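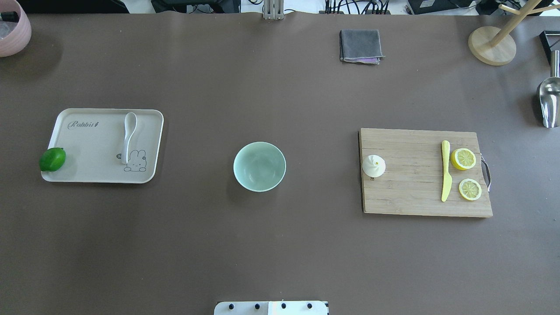

Fig. 2 – Serving tray with rabbit drawing, and white spoon.

Setting up your Wenico yoghurt maker

Your first batch is a lovely thing to wake up to!

1. Rinse the jars and lids in hot water and let them drain.
2. Pour 400 ml of whole milk into the jug and stir in two spoonfuls of live yoghurt – plain works best.
3. Fill the jars, fit the lids and press Start.

Note: Leave it overnight if you like a sharper taste.

Caution: Unplug the base before wiping it. Never put it in water.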